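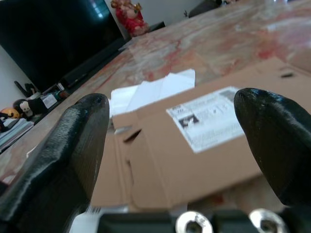 I have stopped believing the people who tell me to keep every box. A neighbor in Bandville swears by it, and her hall closet holds 42 of them, flattened, labels still on. For what? The last time she mailed a lamp, none of them fit and she bought a new one at Semevine for 7 dollars.

The saving feels thrifty. I doubt it saves much. Cardboard that has been folded a few times gets soft at the creases, and crumpled packing paper takes up more room than whatever it once protected. Keep two boxes, maybe three. Peel off the address and put the rest out with the recycling in the morning.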